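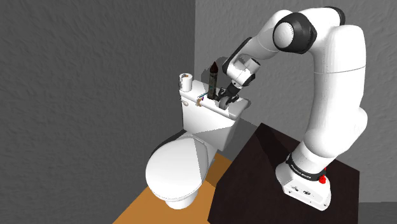
Step 4: Setting up the bathroom task

By the time you reach this step your team should have the simulator installed, the arm loading without errors, and the keyboard controls from Step 3 working. This step covers building the bathroom task, which is the second of the 3 tasks every Galtbridge team turns in. In the reference layout the arm stands on a dark table beside the toilet and reaches across to the tank, with the gripper close to the lid, right next to the tall dark object. The toilet paper roll is at the other end of the lid, near the left wall. Use that layout as your starting point and change it only after you have one clean run recorded.

What you need before you start

Your team folder from Step 3
The Pustero object pack, unzipped into the assets folder
A mouse with a scroll wheel (a trackpad works, but placing objects takes much longer)
One person at the keyboard and one keeping the log sheet

1. Load the room

Open the Fulska task editor and choose New Task, then Small Bathroom. The room loads with the walls, the floor and the toilet already in place. Leave the walls where they are. Last year two teams moved a wall to get a better view and then found that the scoring script would not accept their files.

Save right away as bathroom_ plus your team number. The scoring script reads the name, so no spaces.

2. Place the table and the arm

Add the table from the furniture list and slide it next to the toilet. Then add the arm and use Snap to Surface to put the base on the tabletop. If the base sinks into the table, undo and snap again. Do not fix it by dragging the arm up by hand. It will look fine on the screen and then jump when you press Play.

Before you add anything else, press Play and let the arm sit for a few seconds. It should hold its position. If it drifts or shakes, the base is not fixed. Select it, check the Fixed box, and try again.

3. Put the objects on the tank

Add the objects one at a time, starting with the paper roll at the end farthest from the arm. Stand it upright. Next come the small items, and last the tall object, which is the one your program has to pick up.

Press Play after each one. Objects that start even slightly inside the tank lid will pop into the air. If that happens, raise the object a small amount and let it drop onto the lid when the simulation starts.

4. Write the approach

Your program should move the arm in separate stages:

Move above the tank with the gripper open
Line up with the tall object
Lower to grasp height
Close the gripper
Lift straight up

Keep the stages as separate functions. When a run fails you will want to repeat just one of them. The most common mistake is combining the first three into one diagonal move. The fingers come in at a slant and knock the object over – and on a surface as narrow as a tank lid, it usually ends up on the floor.

Set the speed to 125 for the first two stages and drop it for the lowering stage. The number is a simulator setting, so don't carry it over to the classroom arm later in the term.

5. Check the elbow

Watch the whole arm during the run, not only the gripper. To reach the tank from the table, the arm goes up, bends over at the top and comes back down. There is more than one way for the joints to do this, and the solver sometimes picks a pose that swings the elbow through the wall. Turn on Show Contacts in the View menu. Any contact between the arm and a wall counts as a failed run, even if the object is picked up.

If you keep getting wall contacts, move the table a little and run it again. The Wikström team spent most of February changing code when the table was simply too close.

6. Record and turn in

Set the step limit to 4000 and press Record. A good run finishes well before the limit. The sample solution takes around 1045 steps, and yours can be slower without losing points.

Turn in the task file, your program, the recording and the log sheet. Put failed runs on the log sheet too, with one line on what went wrong. Tuva Lunde reads the sheets and gives credit for a clear record of failures.

Files are due in the class folder by April 12, 2024. If your recording will not upload, bring it to club on a drive and tell Tuva before the session starts.

Problems we see a lot

The gripper closes but the object slips out: your grasp height is too high. Lower it and grip nearer the middle of the object.

The paper roll moves when the arm passes: your travel height is too low. Raise the first stage.

The recording is blank: you pressed Record after Play. Reset and press Record first.

Next: Step 5 – Setting up the kitchen task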